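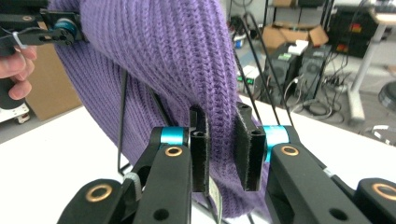
Morag Niven objected, in her written comments on the open day, that a visitor who watches a garment being handled learns very little about how the handling was taught. She asked that the next session begin with the recording procedure and leave the trained policy for later. Her comment was one of 363 returned to us, and it states more clearly than our own planning notes did the question taken up in this section: what a demonstration of garment handling conveys to people who do not work with robots.

Figure 1. Purple knit sweater on a wire frame, with one hand-held gripper in the foreground and a second at the upper left.

4.2 Demonstration at the Faltden open day

The open day was held in January at the Faltden laboratory. Visitors entered in groups and stayed at each station for one full cycle, consisting of a spoken introduction, a demonstration, and a period for questions. The garment station used the Fillovden protocol, in which the operator holds a gripper in each hand and performs the task directly. The operator's motion is recorded and later used as training data. No robot arm moves during this stage, and the introduction said so in its first sentence.

Figure 1 shows a knit with thick vertical ribs held by the upper gripper while the pads of the lower one meet the fabric. The facing on the pads in the foreground is a dark, fuzzy hook-and-loop material. Knits of this weight were chosen for the station on the basis of earlier trials. Thin woven shirts are easier to grasp but show less visible deformation at a viewing distance of several feet, and groups in those trials tended to ask what had changed between one step and the next.

The training set referred to in the introduction, Fluvivine, contained 1,218 recorded episodes at the time of the visit. Of these, 400 involve knitwear. Operators were instructed to work at their normal recording pace and to repeat a failed grasp without comment, as they would in an ordinary session. Two operators reported that this was difficult with an audience present, and both slowed down in the first cycle of the morning. Episodes performed in front of visitors were stored separately and have not been added to Fluvivine.

4.3 Questions from visitors

Questions were noted by hand and sorted afterward by Sadia Awan into 5 categories: speed, damage to clothing, cost, employment, and the role of the operator. The last category was the largest. Many of the questions in it assumed that the grippers were powered or remotely controlled, and that the operator was correcting a machine that was already acting on its own. The spoken introduction had addressed this point, but groups that arrived late to the station missed it, and the notes do not record which groups these were. We therefore cannot separate a failure of the explanation from a failure to hear it.

Questions on damage concerned pulled threads and stretched collars. Operators answered these from experience. We have no measurements of fabric wear under repeated grasping, and the station text has been revised to say this.

A trial version of the station had been run earlier for staff of MacBrayne, a laundry contractor. That audience asked almost entirely about throughput and about mixed loads, and showed little confusion over the operator's role. The difference may reflect familiarity with manual garment work, although the groups also differed in size and in the time allowed for questions.

Niven's proposal was adopted in part. The revised station opens with a single recorded episode performed in silence, followed by the introduction and then a second episode with commentary. Policy playback is shown last, on a screen, and may be skipped when a group is running behind schedule.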